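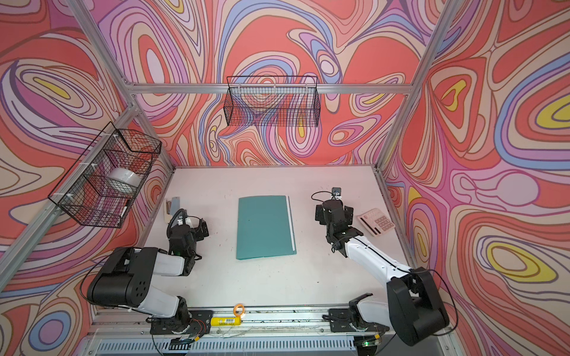 November, 2:00. Paper sorting for Dalen — loose printed sheets go in the teal folder, one folder per batch. Table cleared first, wire baskets left up on the rail and the side beam.

Started on the English pages, small type. Sports industry essay, hard going in places.
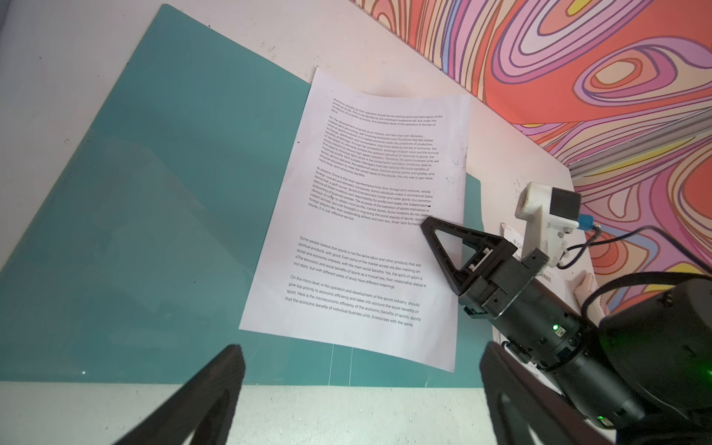
Essay page, text side up. Paper a bit curled.

Read enough to tell the subject, didnt read the rest. Pages that curl get 5 min under a book before filing. Next, folder to the middle of the table, sheets on the right.

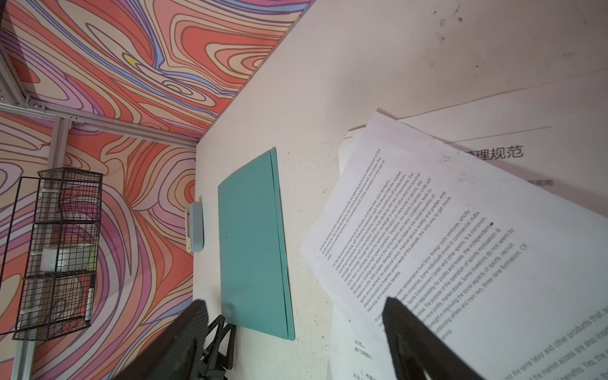

Chinese sheets

Header has XDF in it, keep these apart from the essay. Want 3 piles max or the Jukov box wont shut. Labels still to do, pencil only — pen bleeds thru.

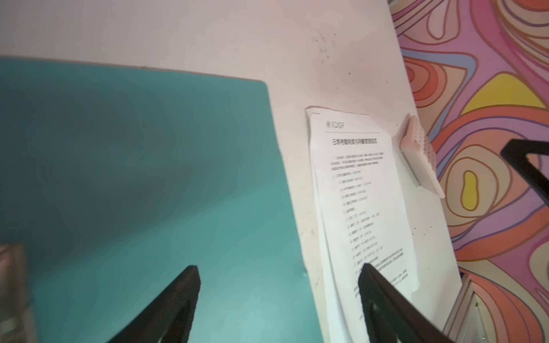

Skisus wrote back that the Chinese pages should go in front, they get asked for most. Fine, will swap teh order tomorow.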